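4.2 Does the container matter?

Much of the advice literature on household sorting assumes that people put things away more reliably when each kind of thing has its own container. We began this study doubting that claim, and our results give us little reason to stop. The Mesirik survey, which is often quoted in support of it, asked 700 households whether they felt tidier after buying boxes. Feeling tidier is easy to report. It tells us very little about where the scissors ended up.

We also doubt that color does the work it is said to do. In the Lekota trial, brightly colored boxes were credited with a gain in correct returns, but the bright boxes were also the ones placed nearest the user. Distance and color were never separated, and the authors did not report the placement of the plain boxes at all.
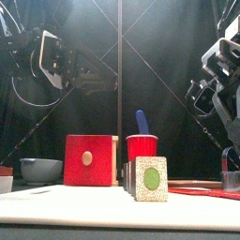

Figure 3. Table setting with red box.

Color against a plain surface is the simplest version of the question, and we treat it first. If a box stands out strongly from what it rests on, any failure to use it can hardly be blamed on its being hard to see. The red box in Figure 3 sits near the center-left of a white tabletop, with a black backdrop behind, and its surface is speckled. It would be difficult to ask for a clearer target. Few kitchen counters or hall shelves look like this, and we would caution against carrying results from such a setting straight into the home. A red box among cereal packets and unopened mail is a different proposition.

Our own home records cover 64 households over 12 weeks, ending in December. Of the 205 items we followed, those assigned to a box were returned no more often than those assigned to a bare spot on a shelf. The Anness group has argued that longer use would bring out a difference. That may be so, but the same argument could be made for any result one does not like, and they give no length of time after which they would accept that the boxes had failed.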